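賃貸マンションの退去時、壁に付けた棚の穴と床の日焼けはどこまで借主負担になりますか

カテゴリ:住まい > 賃貸・不動産 > 退去・敷金
投稿:2025年11月

投稿者:みずいろ傘

7年住んだ賃貸マンションを退去することになりました。敷金の精算でわからない点があるので、経験のある方、詳しい方に教えていただきたいです。

部屋は2LDKで、エトモント(Etmont)という名前の中規模マンションの4階です。管理会社はギュンドードゥ(Gündoğdu)管理という会社で、大家さんとは直接会ったことがありません。入居時に敷金を家賃の2か月分預けています。礼金もありましたが、これは戻らないものと理解しています。

9月に解約の連絡をして、先日、管理会社の担当者と立ち会いをしました。その場で指摘されたのは次の点です。

・リビングの壁に棚を付けたときのネジ穴(石膏ボードまで届いています)
・南側の洋室のフローリングの日焼け
・台所の壁紙の油汚れ
・玄関の鍵の交換費用
・ハウスクリーニング代

担当者は「詳しい金額は後日見積書で送ります」とのことで、立ち会いの確認書にサインを求められました。確認書には指摘箇所だけが書いてあり、負担割合の欄は空白でした。空白のままサインするのが不安だったので、持ち帰らせてもらっています。

ネジ穴は自分で開けたものなので、負担するつもりでいます。ただ、担当者の話では「穴のある面だけでなく、部屋全体の壁紙を張り替えることになる」そうで、そこまで払うものなのか疑問です。棚は幅の広いものを1台、テレビの上に付けていただけです。

フローリングの日焼けは、カーテンを掛けて普通に生活していてもできるものだと思っていました。ラグを敷いていた部分だけ色が濃く残っていて、見た目には目立ちます。

台所の壁紙は、コンロの横のところが黄色っぽくなっています。年に何回か拭いてはいましたが、まめに掃除していたとは言えません。

契約書の特約には「退去時のハウスクリーニング費用は借主の負担とする」とあります。金額は書かれていません。鍵の交換については何も書かれていませんでした。

次の住まいの初期費用もあるので、敷金がどのくらい戻るのか早めに見当をつけたいです。確認書にはサインしても大丈夫でしょうか。また、見積書が来たらどこを見ればよいでしょうか。

補足
入居時のチェックシートは出した記憶がありますが、控えが見つかりません。写真は入居した日にスマートフォンで撮ったものが19枚残っていました。壁と床がある程度写っています。

投稿者:Leokadia Adamczyk

以前、賃貸の仲介と管理の仕事をしていました。地域や契約の内容で変わる部分もあるので、一般的な考え方として読んでください。

基本になるのは、国土交通省が出している原状回復のガイドラインです。法律そのものではありませんが、管理会社もこれを前提に見積もりを作るのが普通です。考え方は民法にも入っていて、通常の使い方で生じた傷みや年数による変化は、原則として借主が直す義務を負いません。

壁のネジ穴
画びょう程度の穴は通常の使用の範囲とされますが、下地のボードの張り替えが必要になるようなネジ穴は借主負担になるのが一般的です。負担の範囲は、壁紙なら平方メートル単位が望ましいとされています。ただし、傷つけた箇所を含む一面分まではやむを得ない、という扱いです。部屋全体の張り替え費用を求められたら、理由を書面で出してもらってください。

壁紙については年数も関係します。ガイドラインでは6年で残りの価値が1円になる計算です。7年お住まいなら、壁紙そのものの負担はほとんど残らないはずです。途中で張り替えていれば、そこから数え直します。下地のボードの補修は年数を考慮しない扱いになることが多いので、こちらは請求が来ると思っておいたほうがよいです。また、価値が残っていない壁紙でも、故意や不注意で使えなくした場合は、張り替えの手間賃などを求められることがあります。

フローリングの日焼け
日照による変色は貸主負担です。ラグの跡として色の差が出ているのも、日焼けの一種と見てよいと思います。飲み物をこぼしたまま放置したシミや、雨の吹き込みによる色落ちが混ざっている場合は話が別です。見積書に「床補修」とだけ書かれていたら、何に対する補修なのかを聞いてください。

台所の油汚れ
ここは判断が分かれます。手入れが足りず、すすや油が付着しているとなると、借主負担と言われやすい箇所です。とはいえ、壁紙であれば上に書いた年数の考え方が使えます。

鍵の交換
破損や紛失がなく、特約もないのであれば貸主負担が妥当です。入居時に受け取った本数をそろえて返却し、返した本数を書いた受領書をもらってください。

ハウスクリーニング
特約があるので、ここが一番もめやすいところです。借主が内容を理解して合意しているか、金額が相場とかけ離れていないかが見られます。金額の記載がない特約は有効かどうか争われることもありますが、少額であれば払って終わりにする方が多い印象です。

確認書へのサイン
空白の欄があるままではサインしないほうがよいです。どうしても必要な場合は、余白に「指摘箇所の存在のみ確認。負担割合と金額には合意していない」と書き添えて、控えを必ず受け取ってください。

見積書で見る項目は、数量と単価が分かれているか、「一式」とまとめられていないか、年数による減額が反映されているか、の順で見ていけば足ります。
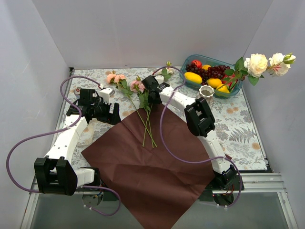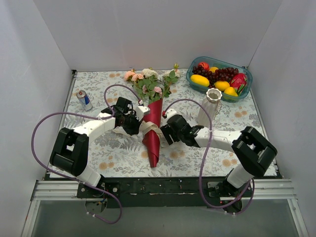
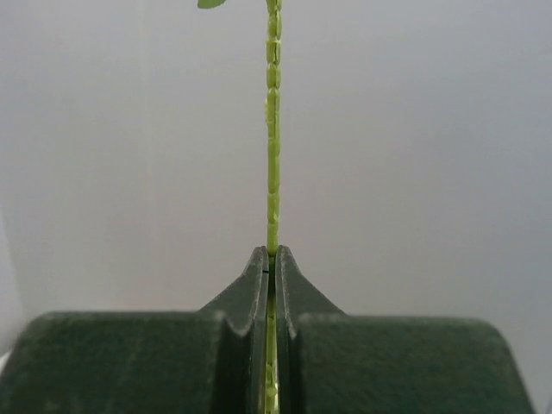
手元にそろえておくもの

・賃貸借契約書と重要事項説明書(特約のページにしおりを付けておく)
・入居日に撮った写真。撮影日の情報が残っている元のデータのまま保存する
・立ち会いの確認書の写し
・管理会社とのメール。電話で話した内容は、日時と担当者名をメモに残す
・敷金を払ったときの領収書か振込の記録

入居時のチェックシートは、管理会社に原本が残っている可能性があります。写しがほしいと頼んでみてください。古い契約でも保管している会社はあります。

見積書に納得できない場合は、電話で言い合うよりメールか書面で返すほうが早いです。文面は長くなくて構いません。「壁紙について、居住年数を考慮した負担額の計算をお示しください」「床の補修について、日照による変色は貸主負担と理解していますが、見解をお聞かせください」というように、項目ごとに一つずつ聞きます。

敷金は、部屋を明け渡したあとに、未払いの家賃や借主負担の修繕費を差し引いて返すことになっています。返還の時期は契約書に「明け渡し後1か月以内」などと書かれていることが多いので、確認してみてください。

投稿者:とおりすがりの借主

うちはプラナヴォフ(Planavov)というアパートに4年いて、クリーニング代だけ引かれて残りは戻りました。壁に画びょうの穴がけっこうありましたが、何も言われませんでした。

ネジ穴は自分でパテで埋めようか迷う人がいますが、やめたほうがいいです。前に住んでいた部屋でやったら色が合わなくて、かえって目立つと言われました。

あと、うちは火災保険の解約も忘れていて、あとから気づいて手続きしました。残りの期間分が少し戻ったので、退去のときは確認したほうがいいです。電気とガスも早めに。

投稿者:Kerubo Nyamweya

Adamczykさんの説明で大体足りていると思うので、少しだけ足します。

私は借りる側で、退去の精算を一度やり直してもらったことがあります。最初の見積書では壁紙の張り替えが「一式」になっていて、数量も年数の計算もありませんでした。メールで内訳を頼んだところ、一週間ほどで作り直したものが届き、壁紙の金額はかなり下がりました。特に強いことは言っていません。居住期間と、ガイドラインの該当する部分を書いただけです。

管理会社と工事をする会社が別だと、見積書が工事会社の書式でそのまま送られてくることがあります。私のときはブリシックス(Brisix)という内装の会社の名前で届きました。これは「工事にかかる総額」で、借主の負担額とは別の数字です。総額と負担額が同じになっていないか、そこは見たほうがいいと思います。

棚のネジ穴については、火災保険に付いている借家人賠償や、破損の補償が使えないかと考える方もいますが、自分で棚を付けるために開けた穴はまず対象になりません。引っ越し作業で壁にぶつけた傷などであれば、引っ越し業者に早めに連絡してください。日がたつと対応してもらえなくなります。

話し合いがまとまらないときは、消費生活センター(電話は188)か、自治体の住宅相談の窓口に聞けます。それでも決まらなければ少額訴訟という方法もありますが、私はそこまでは進みませんでした。相談に行くときは、契約書と見積書のコピー、入居日の写真を印刷したものを持っていくと話が早いです。

私の場合は解約の連絡から返金まで2か月以上かかりました。次の部屋の初期費用には、敷金の戻りを当てにしないで予算を組んだほうが安心だと思います。

投稿者:みずいろ傘(お礼)

皆さん、詳しくありがとうございました。

確認書は、教えていただいた一文を余白に書き添えて返送しました。担当者からは特に何も言われていません。チェックシートの写しも頼んだところ、倉庫を確認してから連絡しますとのことでした。

壁紙は入居前に張り替えたばかりだったと、古いメールに書いてありました。年数は入居日から数えてよさそうです。下地の補修代は払うつもりで、あとは見積書を待ちます。

火災保険は忘れていたので、今日、保険会社に電話しました。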